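Equipment budgeting for two-arm robot cells

Equipment budgeting for two-arm robot cells is the planning of purchases, floor space and running costs for workstations in which a pair of robot arms handles everyday objects such as bowls, cups and trays.

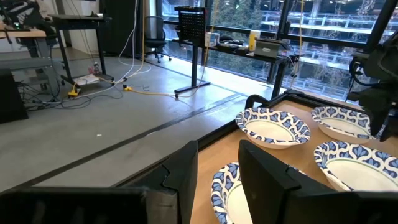 Costs are usually divided into capital items and consumables. Capital items include the arms, grippers, wrist cameras, tables and computers. Consumables include gripper pads, replacement cables and the objects being handled. Paper tableware is cheap but bends under pressure, and buyers normally order it in bulk so that a worn piece can be replaced with an identical one.

Power and cabling are often left out of early estimates. A planning guide by Emília Paulík and Branislav Tichý, written for the Mendent workshop in Eltham, lists them as a separate line and recommends holding back 29 percent of the hardware price for installation, spares and repairs. The guide also advises buying grippers in matched sets, with 2 spare pairs of fingers per cell.

Marthinus Shezi has argued that the reserve is too large for sites that lease their arms, where repairs may be covered by the contract. Leases are commonly compared with purchase over a period of 40 months.

Orders are generally placed in February, after annual budgets are approved.

See also: Gripper; Equipment lease; Total cost of ownership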